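Trotar is coming back, and I may have squealed a bit when I read it! If you missed it the first time round, it's the webcomic about a postal rider and her very grumpy horse, drawn by Ok-hee Maeng, and it stopped dead after 380 pages with half the cast stuck up a mountain. I've been grumbling about that ever since.

Maeng posted the news on her blog in August. There'll be 30 new pages to begin with, going up at 9 in the morning on Tovonow, and the old chapters are being put back in order there too (chapter 7 used to be missing its ending, which drove me mad).
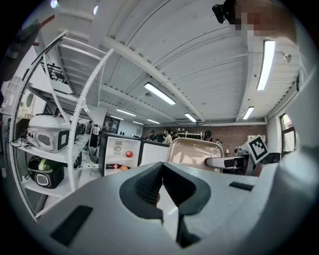
Lionel Tapley is doing the lettering again, so the horse keeps his wobbly speech bubbles – I'd have sulked otherwise. A printed book is planned as well, through a small press called Ledesma, though there's no price yet. I'm rereading the lot from page one before the new stuff lands, and I've already got my sister hooked on the Pokville chapters.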